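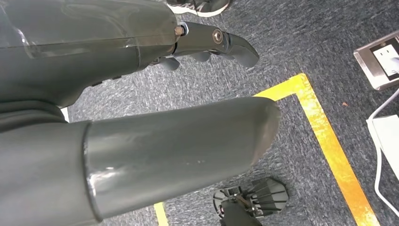 Stekow floor tape in yellow, on our blue-gray carpet. Corner and long diagonal run.

Stekow Carpet Marking Tape, Yellow
Reviewed 2024-12-04

I've been through a lot of floor tape and most of it hates carpet. It grips for a day, then the edges lift and somebody's shoe takes a foot of it away. So I was ready to be grumpy about this one, and I'm really not! I love this stuff.

We have that dense office carpet with the fine speckle in it (gray, black and a bit of white), and the yellow just sings on it. You can find your line from the doorway without hunting. It tears by hand, though I'd still use scissors at the corners if you care how they look. I do mine by overlapping two strips and pressing hard with the back of a spoon. Vacuum first. Then vacuum again, seriously, the lint is what kills it.

I used 80 feet on the first go and moved one side 2 weeks later when we changed the layout. It came up in one long pull and left a faint tacky line that went away with a damp rag. The Histov tape I had before came up in little crumbs, which was a miserable afternoon. 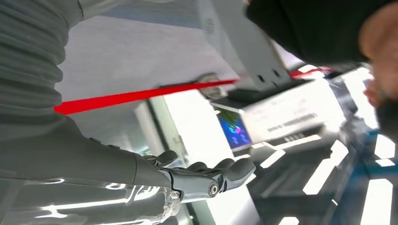
Color is worth a minute of thought before you order. I went back and forth between yellow and red, and for a dark floor I'd pick yellow every time. Red does its best work in front of something light, like the long bright strip in this photo with the pale gray-white behind it, where you can't miss it. On our carpet the red sample I tried looked almost brown by evening. If your floor is light gray or cream, get the red and be happy.

Gripes: the cardboard core is flimsy and mine squashed in the drawer, so the last 20 feet came off in jerks. And the end of the roll is hard to find once it's stuck down. Fold a little tab over when you're done.

I've already got a second roll on the shelf.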